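Subject: Re: [esside-users] Right arm holds position after stop, then drops

I answer below the quoted part.

> Can you say if the arm lost power or only lost the command?
> We had something similar in March, and it was the wrist cable.
> Also please tell us what the task was.

Thank you for the quick answer. I try to be complete this time, because my first message was too short.

The task is the cabinet task from the Grolix set: open both doors, take a box file from the upper shelf, put it on top, and later put it back. We run it in the office area and not in the lab, on carpet.

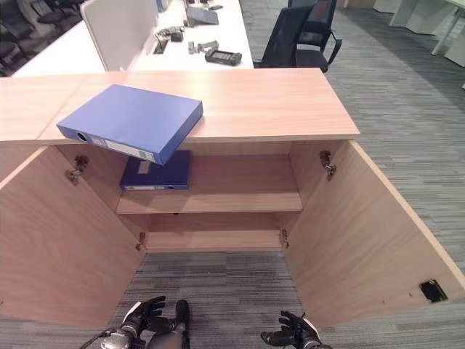

Cabinet with both doors open, one file on top and one on the upper shelf.

The fault came 4 times in 700 runs. Each time it was the right arm and each time it was raised high. The operator pressed the stop, the arm held its position as it should, and after 11 seconds it went down without any command. Two times the hand hit the edge of the shelf. No person was hurt, but the operator had her hand near the door one time, and for this reason I call it a safety matter and I have stopped all runs.

To your first question: the log shows that the arm still had power. The holding command ended and no new one came. I believed first that the brake was weak, but I measured it with the arm disconnected and it is fine.

To your second question: we also suspected the cable. In the high reach there is a black cable going from the arm toward the underside of the shelf, and another one lies on the carpet between the legs.

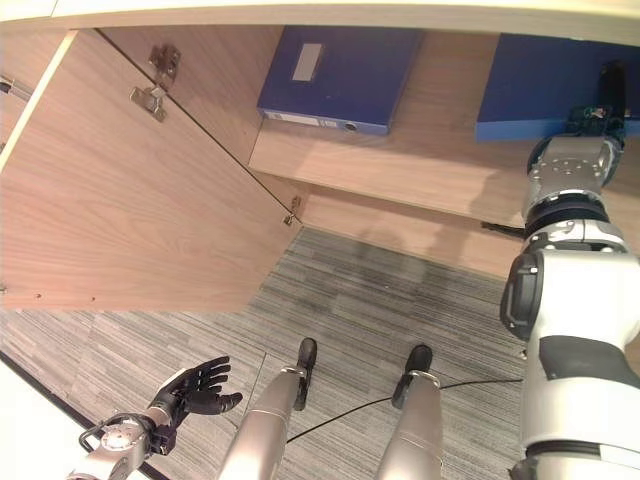

Dremstead, Oct 31, 2024

I exchanged the wrist cable this morning and repeated the high reach with nobody inside the marked area. The fault came again at the second try. So the cable is not the cause, or it is not the only cause. The old cable shows no damage that I can find, and I will keep it in case somebody wants to test it.

What I think now is that the Tsang bridge closes its connection when it receives nothing after a stop, and the arm controller understands this as "release". When I kept the bridge busy with empty messages, the arm stayed up until I ended the test. I did this only one time, so please do not take it as proof.
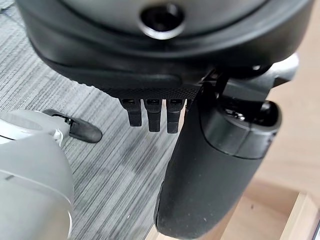

I have also looked at the hand after the contacts with the shelf. The fingers still open and close over the full range, and the force readings are the same as before.

My questions to the list are these. Is there a setting for the time limit in the bridge? I did not find it in the manual. And does the left arm use the same limit? We never saw the fault there, but the left arm is almost never raised in this task.

Until I have an answer, we do not run the high shelf. If you use the same bridge, please keep your hands away from under the arm after a stop, also when it looks completely still.

I can send the logs to anyone who asks.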